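Swimming club to fit prescription goggles at Nokinley pool

October 23, 2026

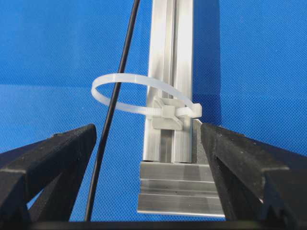

Eilif Strömberg swam for most of his life without being able to read the pace clock, and told the club's autumn meeting that he had simply got used to guessing. He would push off when the person in front pushed off, he said, and hope that they could see it. He now swims in goggles made up to his prescription and wants other members to have the same chance.

Nokinley Swimming Club has agreed to run a fitting scheme for members who normally wear glasses or contact lenses. It will begin with the adult lanes and the over-tens, and will be open to the water polo section after Christmas. The scheme follows a survey in September, which was sent to all 502 members and answered by 324 of them.

More than a third of those who replied said they wore glasses or lenses for at least part of the day. Most of that group swim with no correction at all. A smaller number keep their contact lenses in under ordinary goggles, which the club would like to discourage. Pool water can carry organisms that cling to a soft lens and cause infection, and a leaking goggle is enough to let them in. Members who do swim in lenses are being asked to use daily disposables, to wear close-fitting goggles over them and to throw the lenses away straight after the session.

Fittings will take place in the upstairs room at the pool, before the early evening session. Dulari Opticians, which has a branch on Rankin Street, will bring trial sets in a range of strengths. Swimmers should bring a copy of their latest prescription, and it should be less than two years old. Anyone who has not had an eye test in that time will need to book one first, either with Dulari or with their own optician. The fitting itself takes a few minutes and there is no charge for it.

Two kinds of goggle will be on offer. The cheaper sort comes with ready-made lenses in half steps, and a different strength can be chosen for each eye. These suit most people who are short-sighted and have little or no astigmatism. The second sort is made to order with the full prescription ground into the lens, costs a good deal more and takes up to three weeks to arrive. Swimmers with a strong astigmatism, or with a large difference between the two eyes, will probably need the made-to-order pair.

The ready-made goggles will cost members £9 for juniors and slightly more for adults, with the club paying the rest. It has set aside £1000 for this, enough to see the scheme through to the spring. The money comes from the Cemport relay gala, where the club took a share of the gate. Made-to-order goggles will not be subsidised, but families who would find the cost difficult can speak to the membership desk in private.

Coaches have been asked to look out for younger swimmers who may not be seeing well. Signs include drifting across the lane in backstroke, turning late at the wall, missing hand signals from the poolside and watching the swimmer alongside when a set is being explained. None of these proves that a child needs glasses, and coaches have been told to mention it to a parent without making a fuss in front of the squad.

There was some discussion of racing. Goggles with optical lenses are already worn by several members at open meets, and the club expects no difficulty with them. Swimmers going to a meet run by another body should still check the conditions of entry, as they would for a suit or a cap. A spare pair is worth packing — straps tend to go on the morning of a gala.

New wearers may find the first few lengths odd. Things can look closer or larger under water, and the wall may seem to arrive early on a tumble turn. The advice is to spend a session or two on easy swimming before going back to full speed. Anyone who still feels dizzy or gets a headache after that should have the strength checked, and Dulari will swap ready-made lenses once without charge if the goggles are undamaged.

Goggles should be rinsed in cool fresh water after each swim and left to dry out of the sun. The inside of the lens should not be rubbed, even when wet, as this takes off the anti-fog coating. A hard case is better than the bottom of a kit bag. Children should be shown how to take goggles off by lifting them up and over the head. Pulling the cups away from the face on a stretched strap can let them snap back into the eye, and this is the most common cause of goggle injuries that the coaches see.

The open water group has asked whether tinted lenses could be added to the list. Low sun is a nuisance on the lake in autumn, and the far buoy is hard to pick out when swimming towards it. Dulari can supply a smoke tint in the ready-made range but only in the adult size. The group will try a few pairs over the winter and report back before the lake season starts. Tinted goggles are not recommended for the indoor pool, where the light at the deep end is already poor.

Members who need to see the poolside clearly between sets but do not want to swim in optical goggles can leave their glasses in the numbered tray at the lifeguard's end. Please use a case. Several pairs have been trodden on this year.

Names for the first fittings can be added to the sheet at reception or sent to the club by email, giving the swimmer's age and squad. Places will be given out in the order they come in. Swimmers who miss out on the first round will be put at the top of the list for the next one, and the usual lane times will not change while the fittings are going on.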